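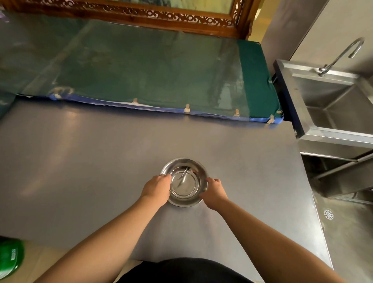 A court is a place where people go when they can't settle an argument by themselves. Some of those arguments are about crimes, but many are about everyday things. Say a store sells a steel mixing bowl with a wide rim, and the rim has a sharp spot on it. Anyone who picks the bowl up with both hands, one on each side, could get cut. Who should pay for the doctor? The store? The company that made the bowl? The person who bought it? When people can't agree on an answer, one of them can ask a court to decide.

This kind of case is called a civil case. No one goes to jail in a civil case. Most of the time it is about money, or about making someone do something they promised to do.

Who is who

The person who starts the case is called the plaintiff. The person or company on the other side is called the defendant. Each of them can have a lawyer. A lawyer knows the rules of the court and speaks for the person who hired them.

The judge is in charge of the courtroom. Sometimes there is also a jury, a group of ordinary people who listen to both sides and decide what happened.

A case from start to finish

Let's follow a case in the town of Ondwood. Mirta Figueroa bought a ladder from a company called Bindero. One of the steps broke and she hurt her wrist. She wanted Bindero to pay her doctor bills. Bindero said she had put too much weight on the ladder.

First, Mirta's lawyer wrote a complaint. In court, a complaint is a paper that tells what happened and what the plaintiff wants. Bindero had 30 days to send back its own paper, called an answer.

Next, the two sides had to share what they knew. This part is called discovery. Mirta's lawyer asked for the test reports on the ladder. Bindero's lawyer, Norbert Dobos, asked Mirta questions, and someone typed up every word. The typed pages came to 53. Discovery is usually the longest part of a case — it can take months.

Then both sides met to see if they could agree. They did. Bindero paid the doctor bills, and the case was over in May. An agreement like this is called a settlement. Most civil cases end without a trial.

What if they don't agree?

Then there is a trial. The plaintiff goes first and brings in witnesses, who promise to tell the truth. The other lawyer gets to ask the witnesses questions too. After that it is the defendant's turn. At the end the jury talks in a private room and comes back with a decision, called a verdict. If there is no jury, the judge decides.

A side that loses may be able to ask a higher court to look for mistakes. That is called an appeal. The higher court doesn't hear the witnesses again. It reads the record of the trial and listens to the lawyers.

Words to know

Evidence — things that help show what happened, such as photos, letters or what a witness says.

Oath — a serious promise to tell the truth.

Damages — money that one side is told to pay the other.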